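28 de janeiro

Escrevo depressa antes que me esqueça da ordem das coisas. Amanhã pedem-me o relatório e eu já sei que vou baralhar tudo.

Cheguei cedo, café na mão, a Forough já lá estava a ver os registos da noite. Má cara. A garra parou outra vez. Terceira vez desde que pusemos o controlador novo da Viltov. Erro de força na descida, paragem de segurança, braço bloqueado. Até aí, tudo normal, é para isso que a paragem serve. O problema é que desta vez parou tarde. Os dedos já tinham carregado contra a madeira e o sistema só cortou depois.

Não se partiu nada. Escrevo isto para mim mesmo, que passei a manhã com o estômago apertado.

A Forough pôs os números no ecrã. 2,799 segundos entre o contacto e o corte. Quase três segundos! Com o controlador velho nem se dava por isso, tocava e parava. O Chak-lun disse logo que era o filtro, que alguém (ele, portanto) tinha mudado o filtro do sensor de força para acabar com os falsos alarmes e que talvez tivesse exagerado. Assim, sem drama. Gostei. Eu no lugar dele tinha ficado calado até ao almoço.

Repetimos o teste a velocidade reduzida. Bancada de cozinha, tábua de cortar, descer, parar acima da tábua, esperar, descer o resto. Eu com a mão no botão de emergencia o tempo todo, a mão suada, ridículo. A Yu-ting a ler os valores em voz alta.

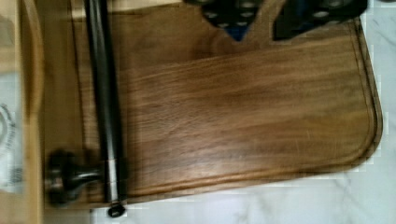
Primeira descida boa. Segunda boa. À quarta, o mesmo atraso, e desta vez vi-o acontecer à minha frente. O valor sobe na curva crua, a curva filtrada fica ali deitada, muito sossegada, e só depois acorda. O braço obedece à filtrada. Carreguei no botão antes de ele chegar ao fim. A Yu-ting disse um palavrão que não conhecia, depois pediu desculpa à sala inteira.

Em 7 descidas, 3 com atraso. Não é azar, é defeito.

O que me chateia mesmo: ontem à tarde o Jirayu esteve com os dedos ali ao pé, a acertar a posição da tábua, com o braço ligado. Eu vi. Achei normal. Toda a gente acha normal porque a garra pára quando toca em alguma coisa. Pois. Se ontem tivesse descido, tinha demorado o que demorou hoje. Falei com ele à hora de almoço e ele encolheu os ombros, disse que tem cuidado. Respondi torto. Tenho de lhe pedir desculpa, mas a regra fica: mãos na bancada só com o braço desligado na chave. No software não conta.

Liguei para a Viltov, 20 minutos de musica. Atendeu-me um rapaz simpático que queria saber a versão do firmware e mais nada. Mandou-me um formulário. O formulário não tem opção para "parou tarde", só "não parou" e "parou sem motivo". Pus "não parou", que pelo menos alguém lê.

À tarde veio o Hok-lam, já avisado pela Forough. Pensei que ia haver conversa por causa da demonstração para a Nadari. Não houve. Perguntou se alguém se tinha magoado, perguntou quanto tempo, disse para adiar. Fiquei um bocado parvo a olhar para ele, tinha preparado argumentos e não os usei.

Decidido:
- filtro antigo reposto hoje mesmo, falsos alarmes que venham
- paragem por força ligada ao sinal cru, sem passar pelo filtro (Chak-lun)
- chave física antes de pôr as mãos na bancada
- rever os registos todos desde a troca do controlador. São 1.170 ciclos. A Forough ofereceu-se para metade, a outra metade é minha

Já comecei. Fui até ao ciclo 90 e tal e encontrei mais um atraso que não deu alarme nenhum, porque o contacto foi leve. Ninguém reparou. Quantos mais haverá.

Em junho tínhamos feito uma lista de verificação para mudanças no controlador, eu escrevi metade. Está na pasta partilhada. Tem lá um ponto sobre medir o tempo de paragem depois de qualquer alteração aos sensores. Não o fizemos. Eu não o fiz, nem me lembrei que a lista existia até hoje às cinco da tarde.

Cheguei a casa tarde, jantei pão com queijo de pé. Dói-me a mão direita de apertar a caixa do botão. Falta responder à Nadari, falta o relatório, falta falar com o Jirayu. Começo pelo Jirayu.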